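Home | About the Club | Meetings | FAQ | Gallery | Contact

Tristlow Robotics Club: Your Questions

What are you all working on right now?
Our big project this spring is called Grostemow, and it's all about tableware. We guide hand-held grippers through simple jobs like moving and stacking plates, and the recordings become practice material for our robot arm, Yeh. We're aiming for 100 good recordings by the end of April! 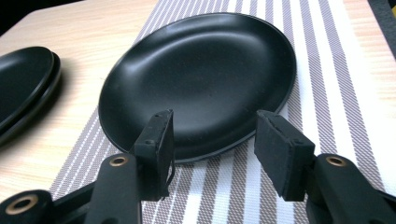

Do I need to know how to code?
Nope! Plenty of members start with the grippers and pick up coding later. If you can squeeze a handle and be patient, you can help on your first night.

Why plates? Aren't they easy?
Try it and see! A shallow rim gives you very little to hold, and dark plates are hard for a camera to read. We love that kind of problem – it keeps everyone talking on the way home.

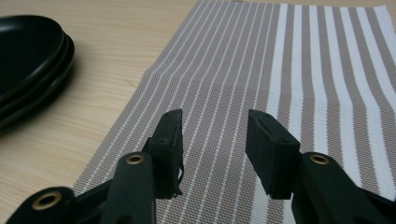 Gripper open over the striped placemat, with the plates stacked to one side.

Is there a competition?
Yes, the Bredia Challenge, which has a table-setting round. We enter as teams of 2, and new members are welcome on a team.
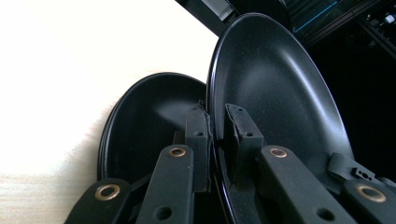
Our gear gets a workout: black gripper pads up against two black plates.

How long does it take to get the hang of it?
Roughly 6 tries for one gripper. Using both together takes longer, but it's so much fun when your hands start to agree with each other.

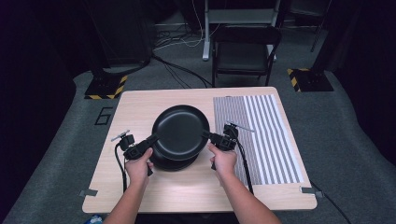
Two grippers, one stack, at the wooden table.

When do you meet?
Every Friday after school. Drop in, even if you only want to watch!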